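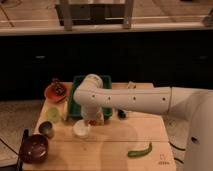
Prastow Regatta Results

Every race result we have been able to find from the Prastow Regatta, rowed each August on the River Dudine, typed up from programmes, club minute books and newspaper cuttings and put into plain CSV files that open in anything. If you like old rowing, small towns or arguments about who beat whom by a canvas, welcome! There is a lot in here.

Current release: 8 Jun 2020
Maintained by: Nicanor Palacios

What you get

races.csv has one row per race. Heats, semi-finals and finals are all separate rows, and so are re-rows, of which there are more than you would think (the bend below the mill has a lot to answer for).

crews.csv has one row per crew per race, linked to races.csv by race_id. The crew names are as printed on the day, so you will meet "Erton Rowing Club B", "Erton 2nd boat" and plain "Erton (blue)" and have to decide for yourself whether they are the same people. The club_id column holds our own decision, if you would rather trust us.

people.csv has one row per named rower, cox or umpire. It is the thinnest of the files, as the early programmes gave only the stroke and the cox, and some gave surnames alone. It is also my favourite, and I would happily talk about it all day.

sources.csv says where each row came from. Please look at it before quoting a result anywhere!

The main columns in races.csv

race_id: text, never reused, even when a row is withdrawn.
season: the year the regatta was held.
event: the event name in our tidied spelling, for instance Senior Fours, Maiden Sculls, Town Pairs, Ha Cup.
event_as_printed: the name as the programme had it, misprints and all.
round: heat, semi, final or re-row.
course: long or short. The long course starts at the island and the short one at the boathouse steps.
station_winner: town or meadow, the side of the river the winners rowed on.
verdict: the winning margin as written, such as "3/4 length", "canvas", "easily" or "not rowed out".
verdict_lengths: the same margin as a decimal, left empty where the words don't convert.
time_s: winning time in seconds, where anybody took one.
source_id: links to sources.csv.
confidence: high, medium or low. See below.

About the Ha Cup

People ask about this more than anything else, so it gets its own section. The Ha Cup is the mixed-age fours event, open to any crew with a junior in the bow seat, and for a long stretch it was the race the whole town turned out for. The name on the cup itself is spelt "Ha" and so is every programme we hold, but one newspaper reporter was convinced it should be "Hay" and kept it up for years. Both spellings are in event_as_printed. Search on event and you will catch the lot.

The cup was rowed for in a straight knockout until Erton started sending so many crews that the organisers had to bring in a preliminary round on the evening before. Those evening races are in the data as heats, with the word "evening" in the notes column. If you are counting appearances by club, decide early on whether you want them in.

How the results were put together

The regatta's own programmes came first. Spectators used to pencil in the winners as they went along, bless them, and a well-marked programme is a wonderful thing to open: margins, remarks about the steering, a shopping list now and then. Where we had 2 marked copies for the same season we typed both and compared them line by line.

After that came the minute books and the cuttings. The cuttings are good for verdicts and poor on names, and the minute books are the other way round, so between them you can often build a full result. Over 12 seasons are missing a programme altogether and rest on the cuttings alone. These are marked in sources.csv and I would dearly love to see copies if you have them in a drawer.

Typing was done by hand from the paper. Spellings of people's names were left as found in crews.csv and brought together in people.csv only when a second source agreed.

Confidence ratings

High means at least 2 sources give the same winner and nothing contradicts them. Medium means a single clear source. Low means a single source that is damaged, smudged or plainly written from memory, or a case where sources disagree and we picked one. The losing version is always kept in the notes.

Things to watch out for

Times are not comparable between seasons. The finish post was moved downstream and then moved back, and the Dudine runs very differently after a wet summer. Please, please don't make a table of course records from time_s. (I did it once and had some very nice letters from Erton about it.)

"Easily" is a verdict, so treat it as one. It has no value in verdict_lengths, and averaging that column will make the racing look closer than it was.

A blank in station_winner means we don't know. It does not mean a dead centre start.

Women's events are under-recorded in the cuttings. The programmes show them being rowed, but the newspaper often left them out or gave the winner with no margin. Anything you work out about the number of women racing should come from crews.csv with the cuttings-only seasons taken out.

Scratched crews appear in crews.csv with result set to "scratched". They did not race, so drop them before working out win rates.

Good uses

Family history, club histories, anniversary displays, school projects, a first go at joining tables – all lovely. A student at Prastow used the station column to look at whether the meadow side is really faster, and the answer was interesting enough that the coin toss at the start is now taken a good deal more seriously.

Living people

The names of rowers in junior events are left out of people.csv for the last 5 seasons covered. If you find yourself in the files and would rather not be, write and we will take the name out at the next release. No reason needed.

Corrections and additions

Yes please! Send the race_id, what you think is wrong and where you saw the right version. A photo of the page is ideal. Corrections go into changes.txt with your name beside them unless you ask otherwise.

Licence

Free to use, copy and change, with a credit to the Prastow Regatta Results project. The scans of the programmes are not included in this release and are not covered by the licence.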